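Bench notebook, Rodell room, December
Job: the Mornillow towers, teardown and sort
Entry by Benoît Sabatier

11:30. Started on the next Dell off the pile. Laid it on its side on the slatted table, which is still the best surface we own for this and still eats any screw under a certain size. I have put a tea towel under the bench. Gautier says this is unprofessional. Gautier has also been down there on hands and knees with a torch, so I'm leaving it.

Inside is what you'd expect from an office machine: sheet metal, blue plastic wherever they want you to put your thumb, and a drive cage taking up more room than it's earned. Dust moderate. Smell of old carpet.

Sticker on my list says 89. Whoever numbered the list and whoever numbered the towers were plainly not on speaking terms, so I've written it in both columns.

Open cases, and a closer view of a CPU socket:

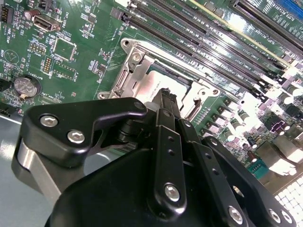
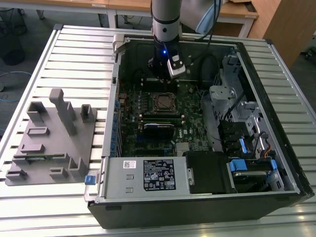
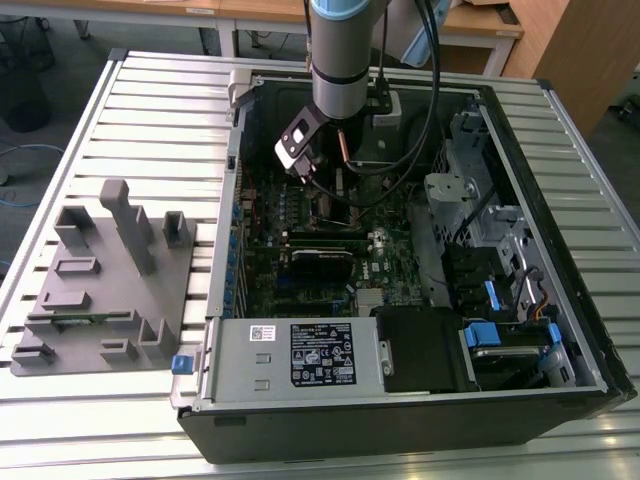 Sorting rules (revised again)

Memory goes in the antistatic bags, one stick to a bag. Bodley's method of stacking them like toast is retired.

CPUs go in the clamshells, straight from the socket. Don't put one down "for a second". Lever all the way back before lifting, and close the frame over the empty socket afterwards, as the contacts bend if you so much as look at them.

Coin cells in the jar with the lid. The lid goes on the jar.

Drives stay with their trays until they've been wiped and signed for. Blue tabs are brittle after this many years, so squeeze, don't yank. I yanked one last week and got to spend lunch looking for the other half.

Power supplies: read the label, write the wattage on masking tape, shelf by the door. Leave them shut. I mean it.

To do: more clamshells (we have 40, we'll want more), new bit for the small driver, ask Gautier where the good snips went. Tea towel needs a wash.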